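Mentor Lunches Are Back in November

So we're doing the mentor lunches again, and I could not be happier about it! If you're new since last year, the short version is that local people from all kinds of jobs sit down with high school juniors and seniors and talk about what they do all day. No slides, no speeches. You bring yourself and maybe something from work that the kids can pass around.

Last year Fahad Soomro brought a box of old door locks and I don't think his table got through half their sandwiches. Agata Ferri talked about running payroll, which she warned me would put everyone to sleep, and then two girls followed her out to the parking lot with more questions. I love that. I sat in with Niall Farquharson's group for a while and learned more about surveying than I ever thought I wanted to know (he had us pacing off the hallway).

We're back in the upstairs room at Plumau, same as before, with lunch at noon on Tuesday. They've given us a good price again and they're fine with us staying until two. Please use the side entrance, as the front steps are being redone.
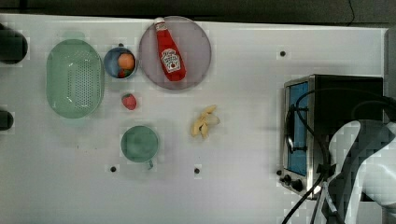
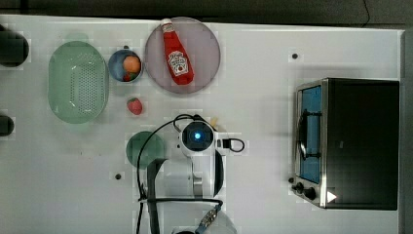 A green colander and a small blue bowl, out on the white table.

Now, the part where I ask for things. We have enough people from offices and banks, bless you all, but I'd really like more from the trades, health care and food. If you know a baker or an electrician or somebody who fixes hearing aids, please send them my way. They don't have to be members and they don't have to commit to more than the one lunch.

Money is in decent shape. The spring raffle brought in $1,298, and we've set aside $1,000 of that for lunches and bus passes. The rest goes toward the work clothes fund, which Miyuki Takagi has been running out of her garage. She is short on black shoes, men's sizes especially, and could use around 100 more hangers if anybody is cleaning out a closet.

We also have a new partner this year! Kididach, the after-school group over by the library, is sending 6 students, and a couple of them are interested in mechanics. Lachlan Yule has already offered to show them the shop at Kováčik on a separate afternoon, so if you'd be willing to do something similar at your own place, talk to him. He has the permission forms and knows which ones need a parent's signature.

Sign-up sheet is at the front desk at our regular meetings, or just call me. I do need to know about food allergies ahead of time, and whether you want the soup or the chicken. Put your job down too, in plain words. "Consultant" doesn't help me much when I'm trying to match you up with a seventeen-year-old.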